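Notes for the Dondside talk: do reusable bags pay off?

Start with the number everyone quotes: 3,000 uses. Ask who measured it. Pause.
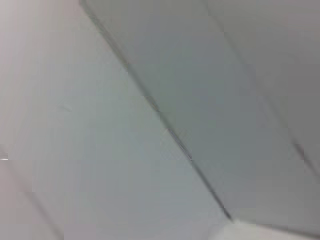 A voice from the Jasgate run-through objected that guilt sells bags better than math does. Fair, but I'd like the math first.

A black tote, used 26 times, then forgotten — is that green?
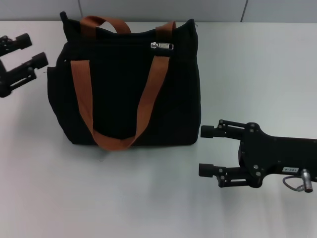
Jarken claims 100 trips per bag. I doubt it. Ask for a show of hands.
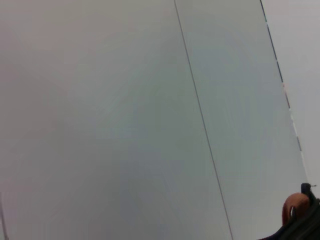
Photo: Opoku

Skip slide 2 if late.

Contact | © Dondside Talks | Back to top

Related
Paper or plastic, again
Who pays for recycling?

Comments
Mine ripped in August.
Still not convinced about cotton.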